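Where Does All the Washing-Up Water Go?
A report on greywater in a share house

Design and Environment, second-year project

Why I picked this

I live in a share house in Hisancombe with a backyard that is mostly dust by February. We had a lemon tree on its last legs, a water bill that made everyone go quiet at the kitchen table, and a sink that gets filled and emptied all day long. So when we were told to pick a household system and study it properly for a term, I already had my eye on the plughole.

Greywater, for anyone who hasn't met the word, is the used water from sinks, showers and washing machines. (Toilet water is a whole other colour and I wasn't going near it.) Some places count kitchen water separately because of the grease and food bits, and after this term I completely understand why!

What I did

For the first part I just measured. I stuck a sheet on the fridge and asked everyone to write down each time they ran the sink, and how full it got. I'd marked the side of a plastic tub with a texta so we could turn "half a tub" into litres. People were good about it for the first week and pretty slack after that, so I only used the first week in my results.

The total for that week was 666 litres from the kitchen sink alone. I checked it twice because it looked like a joke number. Of that, 137 litres was rinsing, meaning water that ran over a plate or a cup that had already been washed. That's nearly clean water going straight down the drain.

Then I split the washing-up into two methods. Method one was what we'd always done, with the tap running while you rinse. Method two was two tubs, one soapy and one clear, with everything going onto a rack to drip. I did the same load of dishes both ways on different evenings, after tea. Method two saved 52 litres over the trial, and it was also quieter, which I hadn't expected to care about.

The garden end

The rinse tub went onto the lemon tree. I carried it out by hand, no pump or pipes, because our lease doesn't allow changes to the plumbing and I didn't want that conversation with the agent. I changed to a plain dishwashing liquid first, as a lot of the reading I did talked about salts building up in soil. The soapy tub still went down the sink.

I'd like to tell you the tree burst into flower. It put out a few new leaves, and it also rained a fair bit in April, so I can't claim those leaves for the project. If I did this again I'd have two trees, one on tap water, and I'd start in spring.

I also had a look at how a bigger site might do it. The Mirkis community garden has a 2000 litre tank that collects roof water, and they use it on the veggie beds through a drip line. It's rainwater and so it's a different thing, but standing next to that tank made our weekly 666 litres feel real. We would fill it in just over three weeks, from one sink!

The rack problem

I hadn't planned on a section about drip racks, but method two lives or dies on where the wet stuff goes. Our old rack was tiny and had no tray, so the water I was trying so hard to save ended up on the bench and then in a tea towel. I started thinking about what shape would be better: open at the top, easy to reach into from the front, with posts thick enough that a cast iron pan wouldn't tip the lot over.
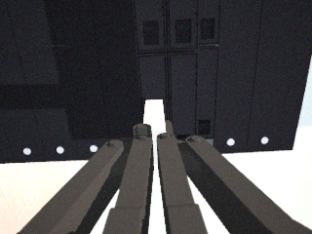
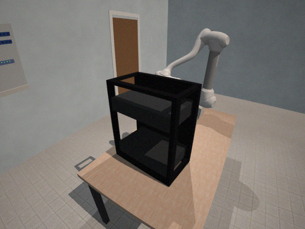
I ended up making a cardboard version at home, with a baking tray underneath to catch the drips. The cardboard went soggy by the second evening, as my housemates had warned me it would. The tray was a good idea though. I tipped it into the rinse tub each night, and while it was never more than a few mouthfuls, it kept the bench dry.

What I'd change

My measuring was rough. A texta line on a tub is fine for a share house but I wouldn't want to defend it in front of the Jireš reading group, who pulled my draft to bits in May (they were right about most of it). A cheap flow meter on the tap would have fixed a lot. I also didn't count the dishwasher in the Ponlow flat we compared ourselves with, so I've left that comparison out of the final version.

We've kept the two tubs going since the project finished. The fridge sheet has come down and the lemon tree has one lemon on it, still green and the size of a marble.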